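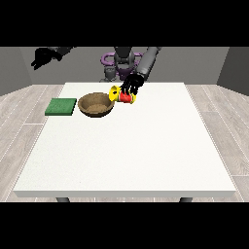
Kerusside Boards > Two-arm setups > Simulation

Thread: Right hand won't let go of the can (fixed-ish, please argue with me)

wobblegrip
Posted November 2022
OK this one ate my whole weekend and I loved every minute of it, so forgive the length. Two arms, multi-fingered hands, tabletop job with a sponge, a bowl and a can. Running in Surnach with the stock contact settings. The right hand does the can, the left stays parked up high until it's needed.

The grasp is great! Fingers come over the top, wrap the can, up it goes. The fault is at the other end. I send the open command, the fingers get maybe a third of the way and the can stays stuck to two of them. Then the arm heads home and takes the can with it. Over 300 runs I got 14 of these. The log says "released" every single time, and that's the part that bugs me.

Anybody seen this?

pinchpoint_dee
Yes! Had the same thing with a bottle. Look at how far the fingertips sink into the object while you're squeezing. If your grip force is high, the tips end up inside the can's surface, and when you open, the solver pushes them out sideways and they catch. Drop the grip force and try again.

Alun Kemeys
I'd look at the log first. Where does "released" come from? If it's set when the open command goes out, it tells you nothing about the can. Ours did exactly that for months.

wobblegrip
Alun -- just checked and yes, it's set on the command. Ugh. So my success count has been wrong this whole time too.

Dee, I cut the grip force in half. Way fewer stuck cans, but now it slips on the lift if the can comes up tilted. It rolls in the fingers and the label end drops. So I've traded one fault for another, haha.

torquemada77
Unpopular opinion, but 14 out of 300 in sim is noise. Contact in sim is always a bit fake. Put it on the real arms and see if it happens there before you spend another weekend on it.

Uliana Zhuravel
Please don't do that! I run the safety checks on our Hodura cell and this is the kind of fault that hurts somebody. The arm thinks its hand is empty, so it moves home at full speed with a can hanging off two fingers. We had a part fly off that way last December. It hit the guard and no one was hurt, but the guard is the only reason. A false "released" is a stop-work thing for me, in sim or out of it.

torquemada77
I didn't say skip the guard. I said the sticking itself may not exist on hardware. Different friction, rubber tips, the whole lot.

Uliana Zhuravel
The sticking may not. The bad flag will, it's the same code.

torquemada77
Fair. I'll give you the flag.

pinchpoint_dee
Wobble, what's your time step? If you're on the default, try a smaller one before you touch force again. I'd also split the opening into two moves: back the fingers off a little, hold for a beat, then open all the way. Looks silly, works really well.

wobblegrip
Results! Smaller step, grip force back up to where I started, and Dee's two-stage open. I also changed the flag so it needs finger position AND no contact between the hand and the can, and the arm won't start home until it gets both. If it waits too long it stops and complains.

2,000 runs overnight. It stopped and complained 3 times and never once carried the can off. I did a little dance in the kitchen.

The bad news is that each run is slower, and the fingers do a funny shiver right before they let go.

Alun Kemeys
Nice work. The shiver is probably your position gains. The Fedoruk hand files ship with them set to 600, which I've always thought was too stiff for small objects. I'd look at those 3 stops one by one, too.

torquemada77
600 is fine if the damping is right. People always blame the gains.

Alun Kemeys
People always blame the gains because it's always the gains.

pinchpoint_dee
Can you post the release check when it's cleaned up? I want to try it on the bottle.

wobblegrip
Will do! Trying softer gains tonight, then the bowl, which has a rim I already don't trust. I'll start a new thread for that one.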